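3.2 Table coverings and the finding of small objects

The second part of our study is about the covering of the table. In the first part (Section 3.1) we asked people to sort small household things on a bare table top, and many of them told us afterwards that the surface itself made the work tiring. They spoke about shine, about shadows, and about small things that "get lost" beside bigger ones. For this reason we prepared a second set of sessions, in which the table was covered and the objects stayed the same as before.

The coverings were chosen from what is easy to buy and easy to replace. We did not want a special laboratory material, because the results should be useful also for schools and day centers with a small budget. The objects were small cups, mugs and colored pieces of a size that can be lifted with two fingers. A session had 70 placements, and each placement was judged by the same person, who noted if the small object could be found at the first look, at the second look, or only after changing the position of the head. 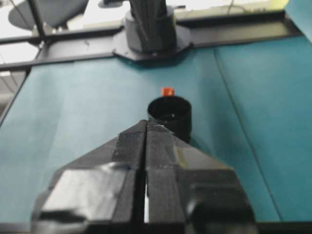

Mihret Hadgu

Correspondence about this section should go to the author above, who prepared the coverings and kept the session notes.

The most difficult placements were those with a dark cup and a small piece close to it. Figure 1 gives one such case on the teal-blue covering. The small red-orange object is behind the black cup and only its upper part comes over the rim, so from this low position a person can easily believe that it belongs to the cup, or even that it is inside. The color helps very much. Where we used a dark blue piece in the same position, the judge often needed the third step, and two times she gave up. We therefore keep the color of the piece and the height of the cup as separate factors in the analysis, although in daily life they come together.

Figure 1. A short black cup and a small red-orange object on the teal-blue covering, low viewpoint.

In total we collected 946 judged placements. From these, 195 were marked as "found only after moving the head". They are not spread evenly. Most of them come from the sessions in the late afternoon, when the light reaches the table from one side, and from the two coverings which we call Reltum and Sisay in the notes. The covering Fallard gave fewer problems, but it slipped on the table and had to be pulled straight between the sessions. Binari was judged the most comfortable for the eyes. We give these names only for keeping the materials apart; they do not say anything about quality.

We want to add a remark about creases. At the beginning we considered the creases a small defect, and in the pilot we tried to press them out with a warm iron and a thin towel. This worked for one day. After the covering was folded and stored in the cupboard, the lines came back in the same places. We then decided to leave them and to write down their position before every session. A crease that goes under a cup can make the cup stand not completely level, and a light piece can roll toward the fold. In 6 placements the piece moved after the hand had left it, and these placements were repeated.

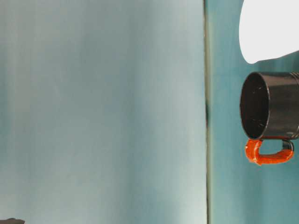 The tone of one covering is not one single value. When we measured the color only at the center of the table, as we did in July, we got a number that looked exact but did not represent what the eye meets when it goes from one side to the other. It is better to look at the whole width. On the paler surface the tone already changes between a cool blue-teal at the upper left and an almost gray white near the bottom, and to the right of the dark, narrow seam the teal is clearly deeper. A white or light gray piece would have quite different contrast on these two sides. For the later sessions we therefore took the color at several points and used the value nearest to each object.

Seams deserve the same care as creases. A dark line of uneven width can be taken for the edge of a thing, especially by a person who searches quickly. Our judge reported this several times in her own words: "I stopped at the line first." We did not remove such cases, but they have their own mark in the data table, and Section 4.2 reports the results with them and without them.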